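### 3.2 Table surfaces and the visibility of spills

The second part of the study looked at how the finish of a table affects whether people wipe it down after use. Following Hegarty's earlier work on shared kitchens, we treated the tabletop itself as the main variable and kept lighting and wall color the same in all rooms. Tables came from two suppliers, Skostis and Waltard, and each was in use for 90 days before the first inspection.

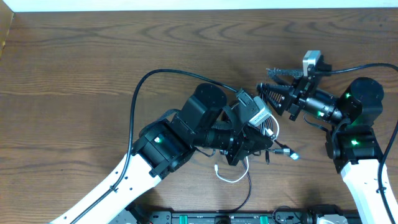 **Figure 2.** Medium-brown tabletop with wood grain, Waltard group.

Crumbs and dried drops were reported less often on patterned tops than on plain ones. Users of the plain Skostis tables wiped them after most meals, while users of the Waltard tables tended to wait until the surface felt sticky. We think the grain plays a part in this: the wavy darker streaks in Figure 2 are close in tone to a coffee or tea stain, and a small mark can pass for one of them. The effect was weaker near the edges, where people rest their arms – and so find spills by touch. Of the 625 entries in the cleaning log, nearly 90 mentioned a stain first taken for part of the wood. The Duggan checklist, which scores cleanliness by eye only, should be used with care on tables of this type.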